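Desk tidy gallery – May

Hanane Gaber took part in the desk tidying at Wiltudel. The job was to clear the tabletop and find a place for the small things that gather on it: stationery, cups, boxes, books and the odd glove. The wall baskets came from Sulline. The long one is white wire mesh with five compartments and hangs at the back. The smaller one has a divider down the middle and hooks over the rail on the left.

Pencils and rulers stay in the pen holder, as they are used most. Paper cups are stacked – they take up less room that way. Books go in last, once the baskets have been filled.

Jiahui Meng chose the marble-patterned top, which wipes down easily and hides pencil marks well. More pictures will be added when the shelves are finished.

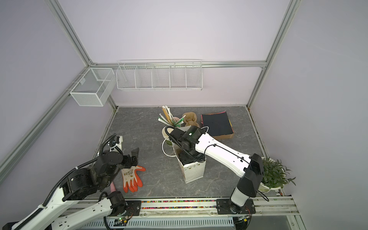 Both wall baskets still empty, with the pen holder, paper cups and book on the table.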